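How to Clean and Reset a Living Room with a Glass Coffee Table

A living room with a glass table, a fabric sofa and a hard floor shows dust faster than most. The work itself is simple if you do it in the right order. Starting at the top and finishing with the floor means you only clean each surface once.

I use this routine for a full clean every other week, with a quick version in between. The full one takes me 46 minutes when the room is in fair shape.

What you need

2 microfiber cloths, one for damp work and one kept dry
A spray bottle holding 300 ml of water with a teaspoon of white vinegar
Dish soap
A vacuum with a soft brush head and an upholstery tool
A flat mop
A basket or tray for loose items

Keep the vinegar spray away from the floor if the floor is natural stone. Vinegar etches marble. If you have marble-look tile or vinyl it will probably survive, but check what you have before you try it. A drop of dish soap in warm water is safe on nearly everything.

Step 1. Clear the loose items

Walk the room once with the basket. Pick up papers, cups, remotes, chargers and anything small that has rolled onto the floor. Don't sort yet. Look behind the sofa and under the table, and run your hand down between the seat cushions.

Put the basket in the hall so it is out of your way.

Step 2. Dust the tall furniture

Begin with the tallest piece. In most rooms this is a cabinet or bookcase. Wipe the top with a damp cloth, then the front, then the sides. Dark furniture shows streaks, so follow with the dry cloth while the surface is still slightly damp. Open the doors and wipe the inside edge, where dust collects in a line.

If the cabinet stands against a white wall, check the wall next to the handles too. Finger marks come off with a damp cloth and a little dish soap. Rub lightly – flat paint will turn shiny if you scrub it.

Step 3. Take care of the sofa

Pull off any blanket and shake it outside. Striped or two-color blankets should be washed cold the first few times, with a color catcher sheet if the dye is new. My friend Hayley Ellwood skipped this with a black and white throw and ended up with a black and gray one.

Vacuum the backrests first, then the arms, then the seat. Lift the cushions if they come off and vacuum under them. On light or bright fabric, use a clean upholstery tool, as a dirty one leaves marks. Turn the seat cushions over before you put them back.

Step 4. Clean the glass table

Spray the cloth, not the glass. Liquid that runs to the edge gets under the frame and leaves a cloudy line that is hard to reach. Wipe in straight passes from one short side to the other, then buff with the dry cloth. Crouch down and look across the top toward the window to find what you missed.

Wipe the frame and legs last. Black frames need it more often than you would think, mostly along the lower rails.

Step 5. Pick up the small things before you mop

Go over the floor one more time. Beads, buttons, toy parts and bits of packaging turn up once the blanket has been shaken and the cushions moved. A small bright object is easy to see on gray flooring, but clear or white ones disappear into the veining of a marble pattern. Switch on a lamp at floor level if you are not sure.

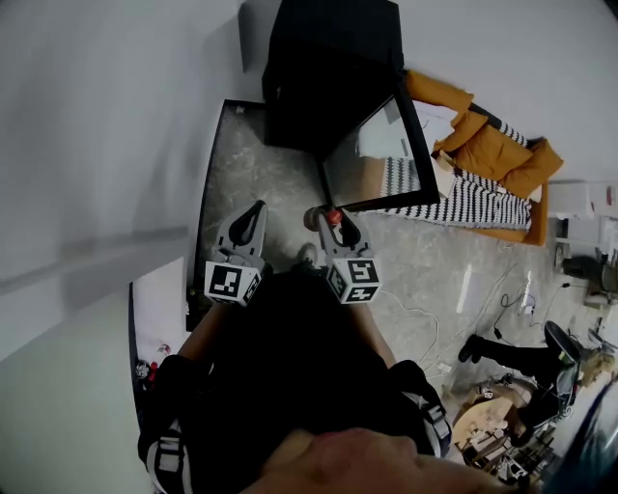 Step 6. Vacuum and mop the floor

Use the soft brush head on hard floors. Start at the wall farthest from the door and work backward. Move the coffee table once, clean under it and put it back, with felt pads on the feet if it has none.

Mop with a well-wrung pad and change the water when it looks gray. Take your shoes off or wear clean ones for this part.

Step 7. Put everything back

Wait until the floor is dry. Fold the blanket lengthwise and lay it over the seat or one arm. Then sort the basket: papers to the desk, cups to the kitchen, small parts into a lidded jar. Rinse both cloths and hang them up to dry.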